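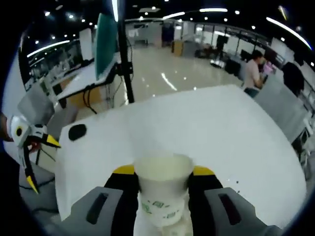

A paper cup held between the two fingers of a hand-held gripper, white table, main hall.

Monday. Director's diary, February visit to Trolach

Our party was received at the Trolach laboratory shortly before ten and was taken first to a small meeting room, where coats were left and visitor passes issued. Hanneke Hermans, who leads the handling group, gave a short introduction. The day had been arranged by Adjei, our partner in the training programme, and was intended to help us decide whether the college should offer a course in robot teaching from next autumn.

Mrs Hermans explained that her group does most of its teaching without a robot. A member of staff carries out an ordinary task using grippers held in the hand, and the record of that work is later used to train the machine. She was plain about the limits of the method. A task must be repeated many times, and the early recordings for any new object are often discarded. For paper cups the group has kept 383 recordings and would like 700 before the training is run again.

We then moved to the hall for the demonstration. It is a bright room with a shiny tiled floor and desks along the sides, and the staff continued with their own work during our visit. I had expected something closer to a workshop. The cup exercise was carried out at the white table. The operator took hold of the cup between the black pads, lifted it, set it down and began again. I was struck by how little there was to see, and also by how much care went into it. A paper cup gives way if it is pressed too firmly, and the operator told us that judging this through a tool takes new staff the better part of a week.

Members of the party were invited to try. My own first attempt crushed the rim, and the second cup went over on its side. The third was judged acceptable. Our head of engineering did rather better and was reluctant to hand the tool back.

Questions followed for half an hour. I asked what background the group looks for when it appoints operators. Mrs Hermans replied that steady hands and patience count for more than a degree, and that two of her best people came from catering. This will be of interest to the admissions office. She also raised the matter of fatigue – operators work for no more than 60 minutes before a break – and advised that any course timetable should respect this.

After lunch we were shown the software, which is called Jerkix and is used to sort good recordings from poor ones. I did not follow all of it. The Zillton arm, which we had hoped to see running, was out of service awaiting a part, and we have been offered a return visit for that purpose.

Points to carry forward: a written estimate from Trolach for the loan of 4 pairs of grippers; a suitable room on the ground floor, with a large plain table; a letter of thanks to Adjei and to Mrs Hermans. The estimate is promised before the end of the month.

Returned by the ten past four train. Governors' papers read on the journey, except for the finance annex.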